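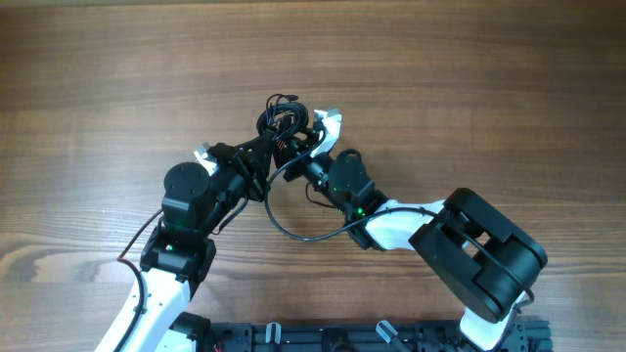
Rornlow Brings Its Brusine Table to Pravley With a Warm Brown Finish and Plenty of Grain

Furniture maker opens new showroom in June, with three table sizes and a board-picking day every Tuesday

PRAVLEY – Rornlow, the small furniture workshop behind the Tefera bench, will start selling its first full-size table this June. The Brusine is a wooden work and dining table in a warm brown finish, and it goes on show the same week the company opens its new showroom on the ground floor of the old Pravley seed warehouse.

The Brusine began as a table the workshop made for itself. People kept stopping at it on their way through to look at benches, running a hand along the top and asking what it cost. For a long time there was no answer, as the table wasn't for sale. Now it is, starting at $1,495 for the smallest size.

What visitors liked was the grain, and the new table gives it all the room it wants. The long lines run lengthwise down the top, with darker streaks between them, and where there was a knot the lines bend and swirl around it. Rornlow keeps those boards in. The finish is tinted just enough to warm the wood up, so the curves and dark bands still read clearly from across a room.

"I used to work in a shop where we cut the knots out and burned them in the stove," said Arlindo Meireles, who founded Rornlow and still lays out most of the tops. "Those were the best parts! You get a bend in the grain like water going around a rock, and we were heating the building with it. I'm so happy to be putting them in the middle of somebody's kitchen."

No two tops will match, and the company would like customers to see theirs before it is built. Every Tuesday from 4 p.m., the back of the showroom will be open for board picking. Customers can look through the boards set aside for that month's tables, turn them over, lay a few side by side on the trestles and choose which end the busiest piece should go. Orders can also be placed by phone, in which case the workshop sends photos of the layout and waits for a yes before gluing up.

The Brusine comes in 3 sizes. The small seats four and fits a galley kitchen or a home office. The middle size seats six. The long one seats eight with elbow room, and it has already found fans among people who sew, build models or need a big surface that can take a bit of daily wear. All of them share the same top thickness and the same finish, which can be touched up at home with a cloth and a small can of oil supplied with the table.

Tekle Mersha, who developed the finish, tried 23 versions of it on offcuts before settling on the current brown. "The early ones were too red, and then for a while everything came out looking like strong tea," Mersha said. "The one we kept changes through the day. In the morning it's quite light, and by evening the dark streaks come forward. I have a piece of it on my windowsill at home and I still look at it."

The new showroom covers 4,000 square feet, shared between the display floor, the board room and a repair corner where owners of any Rornlow piece can bring it in for refinishing. The Tefera bench stays in the range and will be offered in the Brusine finish for the first time, so that the two can be bought as a set.

The first tables are expected to be ready around six weeks after ordering. Local delivery includes carrying the table in, fitting the legs and leveling it on the floor.

About Rornlow
Rornlow designs and builds wooden tables, benches and shelving in Pravley. All pieces are made to order.

Press contact
Tekle Mersha, Rornlow, Pravley
Showroom visits for press can be arranged any weekday morning before the opening. Finish samples are available on request.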